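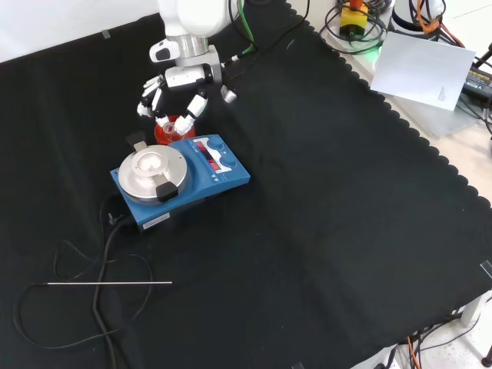 Stirrer, heating plate, flask support. Room 618, before the oil run.

1/
Notes on setting up a hotplate stirrer for small round-bottom flasks, written up for the students starting at Hatex in October. Most of it is in the manual. The manual is in a drawer.

2/
Start with where the unit sits. Flat bench, enough space to walk the power cord out to the side without it crossing the plate. A cord draped over a warm plate is the most common damage we log. Second is coffee, which has no business in 618.

3/
We put a black cloth under everything. It cuts glare off the bench and makes clear glass easier to find. It also slides, so tape down the edge nearest you. The cloth goes under cold work only. Once the setpoint passes 90 °C it comes off and the unit goes on the bare bench.

4/
The metal insert on the plate does the heat transfer. A round flask on a flat plate touches at one point, and you end up heating one point. Seat the insert first, check that it doesn't rock, then tighten the clamps. If it rocks, lift it and look for grit underneath.

5/
Clamps: finger tight. Valente supplied our last set of clamp screws and two came back stripped because someone used pliers. Thermal expansion will do the rest of the tightening for you.

6/
Temperature probe. Lay it on the bench beside the unit until the vessel is in place, with the cable coiled loosely. No tight loops near the connector. The probe is the last thing in and the first thing out.

7/
If you're controlling on the probe, the tip has to be in the liquid. A probe lying on the bench reads the bench, the controller sees a cold reading, and the plate keeps heating. Some units will throw an error. Don't rely on yours being one of them.

8/
Reagent bottles get handled with the stirrer off. Read the display before you bring the bottle over. OFF on both sides, heat and motor. One side off is a common half-shutdown, usually the motor, usually by someone who judged the whole unit by whether the bar was spinning.
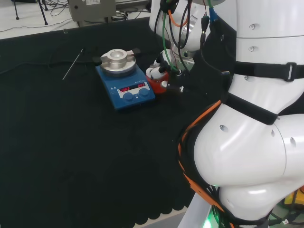 9/
Cap stays on until you are ready to pour. Hold the bottle upright beside the unit, never above the plate. Drips on a hot surface give you vapour, and drips on a cold one give you a stain which turns into vapour next time.

10/
Use a retriever rod for the stir bar. Park it to one side where it won't roll. Tipping the flask to slide the bar out works until the bar comes out fast and takes the neck with it.

11/
Question from Custódio Amaral in the replies: does the bar size matter much in small flasks? Yes. Oval bars for round bottoms. A straight cylinder bar rides on its two ends and chatters. If you hear ticking, drop the speed to zero and bring it back up slowly.

12/
Speed. Turn the knob down before switching on, every time. The previous user's setting is not information you want delivered to your flask. The bar decouples, bounces, and now you have a tracking problem and possibly a glass problem.

13/
Flask supports next. A round-bottom flask put down directly on a bench will roll, and a full one will roll further. Park it in a stepped ring support next to the stirrer. The rings take several flask diameters, so one support covers most of the cupboard.

14/
Cork rings do the same job and burn slightly. We moved to the bright plastic ones after the Sultard order came in. They're easy to see on a dark cloth and they rinse clean. They stay beside the hotplate when there's heat on. Plastic support, hot plate, do the sums.
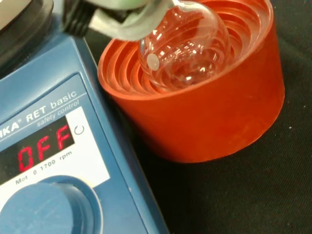 Thread last edited in October, 4:20 pm

15/
Edited post 16 to fix the marking pen. The original said any permanent marker, and that was wrong.

16/
Label the glass before it goes on the heat. Frosted patch, pencil or solvent-resistant pen. Ordinary permanent marker wipes straight off with acetone, and that is how we got a shelf of clean, anonymous flasks in winter.

17/
Lift by the neck, vertical, clear of the support before moving sideways. Round flasks catch on the ring edge if you start the sideways move early. With a larger flask, put a hand under the bulb as well.

18/
The unit at our end is an IKA RET basic. The motor scale on the front goes to 1700 rpm. For a small flask you want a fraction of that. Start low and stop increasing once there's a steady dimple in the surface.

19/
Shutdown order: heat off, keep stirring until the liquid cools, motor off, probe out, flask to the support. Then look at the display again — the plate can be hot with everything reading OFF.

20/
Bench log is the Zivlow book, page 177 onwards. Write the setpoint, the bar size and your initials. "Same as last time" is not a setpoint.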